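**1/** Week three of working next to a robot hand. Management calls it the Delteo. Hye-jin Moon calls it "the intern," and the name has stuck, mainly since it's paid the same as our last one.

**2/** The pitch was that it would take over the boring part of returns: pick up a part, turn it over, put it in the right bin. I did that for six years. I had opinions about bins. I was not asked for them until May, when I was asked for all 519 of them, in a spreadsheet.

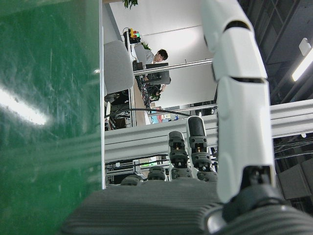

**3/** My job title is now "cell operator," so I sit down more and frown more. When it stops, I go and find out why, then I tell Wilmer Huanca, who types. The stack light is the part I've gotten attached to. Red, yellow, green, like a tiny traffic cop with a houseplant for company. I check it before I check my email.

**4/** Things I used to have at work: sore wrists, a radio, Walter Urrego to argue with across the bench. Walter is on the Pakavow line now. My wrists feel great. I'd still take the arguing.

**5/** Edith Castaño in HR asked us to rate the change from one to five. I gave it a four for the chair and a two for lunch, which now gets staggered so someone is always near the stop button. She said it had to be a single number. I wrote 40.

**6/** They want 1403 parts a shift by winter. I asked what happens to me at 1403. Kianoush said "great question" and wrote it on the whiteboard. It's still up there, with a box around it.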